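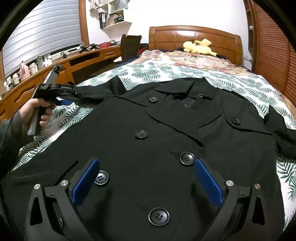
Black double-breasted coat, laid out on the bed.

2nd November

Back on the Totthorpe cluster after the storage move, and my big lattice run finally went through! I'd asked for 600 cores and got 490, so I trimmed the grid a bit and let it go overnight. It stopped once at step 330 (my fault, old path to the scratch disk in the restart script) and then ran clean to 927.

Energy drift looks much nicer than what we had in July. I haven't compared it with the Trevwood numbers yet – they used the other solver, so I need to dig out the settings first. If anyone has the Hutapea input files with the small time step, please drop them in the shared folder, mine are the wrong version.

Still puzzled by the queue on Istach. Short jobs sit there for ages and the long ones sail past, so I've written to support and moved the test suite over here for now.

Next: rerun with double the output frequency, and fix that wretched path everywhere it appears.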